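The Lid

My grandmother kept her hair things in a biscuit tin, my mother kept hers in the glove compartment, and I was supposed to be the one in the family who finally got a system. That was the plan on 20 March 2020, when the school where I teach had been closed for a week and I'd already cleaned the oven twice.

I should say I was staying in my niece's room. My sister's place in Nosgate has two bedrooms, and my niece Mila, who was eight then, had moved in with her mother so I could have the bed. It was a good deal for everybody. Mila got to fall asleep in front of my sister's TV, my sister got a live-in math teacher, and I got a quilt covered in penguins and an eye chart on the wall, the kind that's all E's, pointing every which way. Mila used to make me read it before she'd let me have my coffee. Left, up, right, down. I passed most mornings.

What I didn't get was anywhere to put my things. The wardrobe was packed so tight that the doors sighed when you opened them, and every surface had something of Mila's on it, mostly things that go on a head or a wrist. I'd sit down and a clip would bite me. I found a scrunchie in my slipper. One night I rolled over and had the imprint of beads down my arm till lunchtime, little round dents, like I'd been typed on.

"We're sorting these," I told her on Friday after breakfast.

"Sorting them into what?"

I hadn't thought about that. I went looking and came back with the lid off a shoebox, a fancy one, with black and white stripes going around the edge. The box itself was under my sister's bed, full of receipts, and she said I could borrow the lid but I wasn't to get ideas about the rest of it.

So we put it in the middle of the bed and climbed up on either side, and Mila gave me the rules, because apparently there were going to be rules. You could only put a thing in the lid if you could say where it came from. If you couldn't, it had to wait on the quilt with the penguins until somebody remembered. I said that sounded more like a trial than a tidy-up, and she said yes, and could I please sit up straight.

She went first. The leopard bow came from her friend's birthday party, where all the girls got one in a bag with a whistle, and the whistle had been taken away from her in the car (my sister, from the hallway: "Correct!"). The red bow was from the school concert, when she was a present. She wasn't a child holding a present, she was the actual present, and she'd had to stand under a cardboard tree for two whole songs while other people sang about snow. In they went.

The fluffy white one was for washing her face. She'd seen a lady do it in a video. She put it on to show me and pretended to pat cream on her cheeks, very slowly, with her eyes closed, and I have never seen anybody look so expensive.
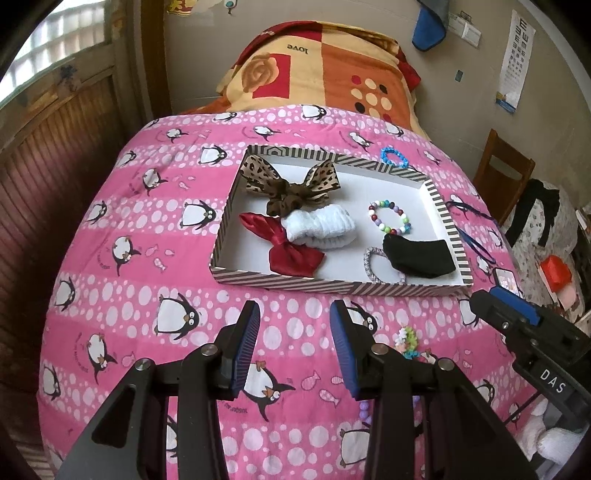
"Your turn," she said, and I told her I didn't have any, I was only the helper.

"The black one's yours."

And it was, too. I'd taken it off to sleep my first night there and hadn't seen it since. I told her I bought it at Hanix, by the register, on a day I had an interview and my hair wouldn't lie down.

"Did you get the job?"

"No."

She thought about that for a bit. Then she told me it could still go in, the rule was only about where things came from, it didn't matter how they went.

The sparkly tie she found on the playground, which I said was a bit disgusting, and she said she'd washed it, and I said with what, and she said with water, obviously. The beads with all the colors she'd strung herself at the after-school club. She had wanted them in rainbow order but a boy called Jurić (she only ever calls him by his last name, as if they were in the army together) kept stealing the yellows, so she'd had to give up on that and go random. She was still angry about it. She told me she was going to bring it up with him when school opened again, and she asked me when that would be, and I said soon.

I said soon a lot that spring.

We got to the blue bracelet and she went quiet. She picked it up and ran it through her fingers, then laid it down on the quilt, on the far side of the lid.

"Don't you know where that's from?"

"I know," she said. "I'm just not putting it in."

I'm a teacher, I can wait. I learned that in my first year, when I had a class of 29 and only one useful trick, and the trick was to shut up. So I shut up. I straightened a few things in the lid that didn't need it. Out in the kitchen my sister was on the phone with somebody about a refund, and she kept saying "I understand that" in the voice she uses when she doesn't.

"It's from Zorica," Mila said finally.

Zorica Kolev lived downstairs. She was in her seventies and she'd looked after Mila every day after school since kindergarten, and the two of them had a whole life down there that my sister and I knew almost nothing about. They watched a soap opera. They had a plant with a name. Every September they made the same plum jam from the same stained piece of paper, and each of them had a wooden spoon that the other one was not allowed to touch. And for one week now Mila hadn't been down those stairs, and Zorica hadn't been up, and everyone had explained it to her with great patience, and she had nodded.

"She made me it so I'd have one and she'd have one," Mila said. "Hers is the same. If I put mine away then it's only her wearing it."

"So wear it."

"It's too big. It comes off in the bath."

Well, that was something I could fix! I won't pretend I'm handy, but I can take two beads off a piece of elastic. We did it right there on the bed, with a saucer for the spares and my nail scissors, and I tied a knot my late father would have been proud of (he fished). Mila held her wrist out like she was at the doctor's. It took three tries, since the first time I cut the wrong end and we had beads in among the penguins, and some bad language from me that she promised to forget.

When it was on she shook her arm as hard as she could, up over her head and down again. It stayed put.

Then she went to the window and opened it and yelled, "ZORICA!"

I nearly fell off the bed. You have to picture it, the whole street was dead quiet that week, you could hear somebody's spoon going around in a cup across the road. My sister came running in with the phone still at her ear. And from down below, after a moment, we heard another window open, and a voice like a gravel truck said, "What is it, who's died?"

"Nobody! Have you got your bracelet on?"

"Of course I've got it on, what do you think, I'm going out dancing without it?"

"I've got mine on too!"

"Good! Put a sweater on, you'll catch cold!"

And the window shut. That was the entire conversation. Mila came back and sat down on the quilt with her legs crossed, very businesslike, and asked me what we had left.

They did it every day after that, straight after breakfast, through April and on into the warm weather. Zorica never once said hello. It was always "What is it?" as though she'd been interrupted in the middle of surgery. By May half the building was joining in. A man on the third floor took to shouting that he had his on too, and I don't believe he owned a bracelet in his life.

We never did finish the sorting. There was a pile of clips nobody could account for, and Mila got bored and wanted toast, and when I went to bed that night I just slid the lid and everything in it onto the chair. In the morning it was all over the floor again, and I stepped on something with a flower on it on my way to read the E's.

"Up," I said, hopping. "Left. Left. Ow. Down."

"You got one wrong," said Mila, and went to open the window.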